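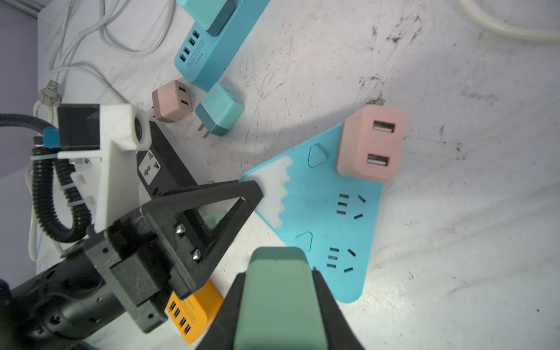
Power strips and USB chargers on the tabletop.

Arroyo Film Society
Minutes of the programming meeting, Wednesday, 7:00 p.m.

Present: Evie Lambert (chair), Marin Perić (minutes), six members.
Apologies: none received.

1. Minutes of the last meeting
Approved with one correction. The running order for the January shorts night listed "Mesier" twice. The second entry should have read "Davo."

2. Spring season
The chair presented a draft list of 8 features. Discussion was mostly about the opening night. The draft has "Prumilau," a drama about two sisters who run a ferry. Members who had seen it thought the first hour was strong and the ending too long. A member asked for a comedy instead, as last season opened with a drama and the bar was quiet afterward. The chair said the comedies on offer were either already on streaming or not good enough to open with.
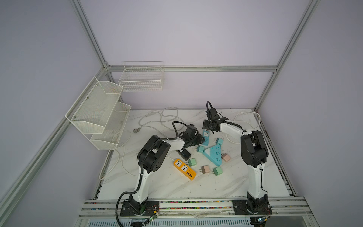

Marin Perić felt that "Prumilau" should stay on the list but move to the third week, when people who come for the first night only would not be put off by the subtitles. Two members agreed. One did not and asked that this be recorded.

Vote: move "Prumilau" to week three. Carried, 5 to 3. Opening film to be settled by email before the program goes to print.

3. Rental fees
The distributor of "Davo" has quoted a flat fee for one screening and a lower rate per screening for two. The budget for rentals this season is $2,000, and the flat fee would take up to a quarter of it. Agreed to ask for the two-screening rate, with a matinee as the second.
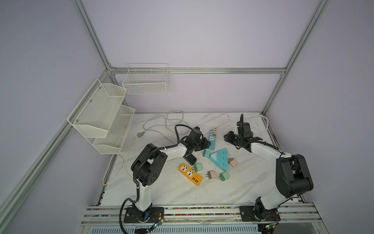 The chair will write to the distributor this week. If the rate is refused, "Davo" will be shown once, in the evening.

4. Program notes
Notes have been running long. The one for "Mesier" gave away the identity of the brother in its second paragraph, and there were complaints at the door. Agreed that notes will fit on one side of the sheet and will not discuss anything after the first half hour of the film. Longer essays can go on the website under a spoiler heading.
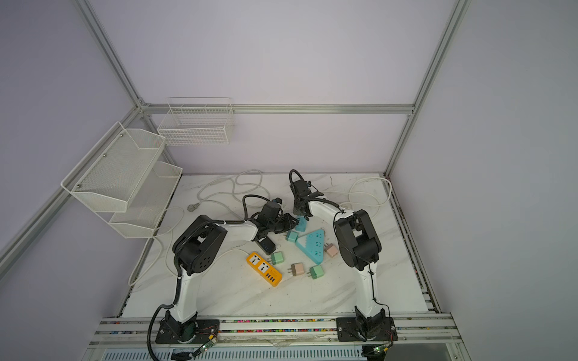

Deadline for notes stays the same, one week before each screening. Writers who want a copy of the film in advance should ask Marin.

5. Start times
Agreed to move evening shows from 9 to 8. Several members have a long drive home. Matinees not affected.

6. Other business
The lobby poster case still does not lock. Carried over.

Meeting closed 8:40 p.m.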